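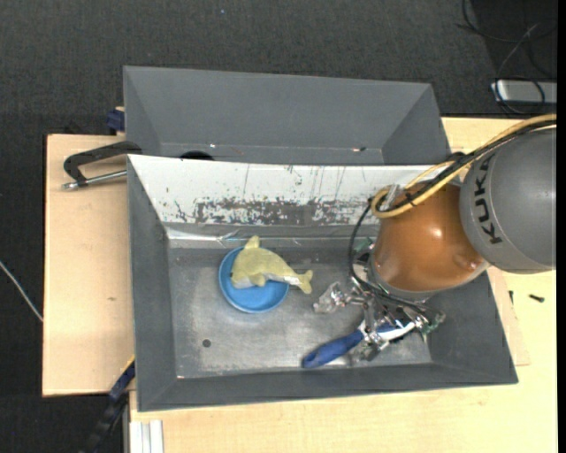 Home | Notices | Families' questions | Contact

We use cookies to keep this page working. OK

How long can a death notice be?
Up to 90 words, though do ring Ohemaa Owusu if you're struggling to fit a whole life into that (most of us would!) and she'll gladly help you trim.

Can I correct a name afterwards?
Of course you can, my dear, and there's never a charge for it.

Do you cover Skindthorpe?
Yes, and Daltell too.

Comments (2)

Elikem Alhassan: Ohemaa was so kind about Dad's notice.

Junhao Kang: Can we add a poem?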